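Home | Browse | Household | Furniture | Random article

White tabletop

A white tabletop is a horizontal surface, pale in colour, on which things are put down. It is the commonest kind of table surface in offices, classrooms and rented kitchens, and the one most often apologized for.
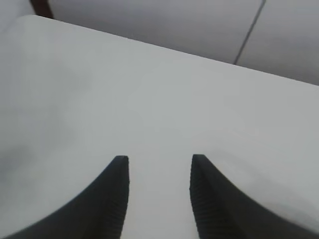
Finish

White tops are sold in matte, satin and gloss. Matte hides fingerprints but holds on to pencil. Gloss gives up pencil readily and shows everything else, including the ceiling lights. The slightly glossy finish is a compromise, and most people who own one didn't choose it.

History

The Ikonen pattern book of 2000 listed 30 table finishes, of which 8 were white. The designer Kgomotso Sithole later wrote that she could tell two of them apart. Prelleo, which bought the range, kept one and named it Clastby, after the town where the factory stood. Complaints about the change came to more than 10, all from the same architect.

Clearing

The bare top is an unstable condition. In his essay "Flat Places", Obed Issahaku argues that any clear surface near a door will attract mail, then keys, then a single glove. He recommends a smaller table. Critics have noted that his own was very large.

Care

A damp cloth and mild soap are enough for ordinary marks. Scouring powder dulls the sheen in patches, after which the owner generally buys a tablecloth. Coffee rings should be wiped up the same day. Turmeric is permanent.

See also: Desk; Coaster; Caltik edging strip

Share 8 | Comments 10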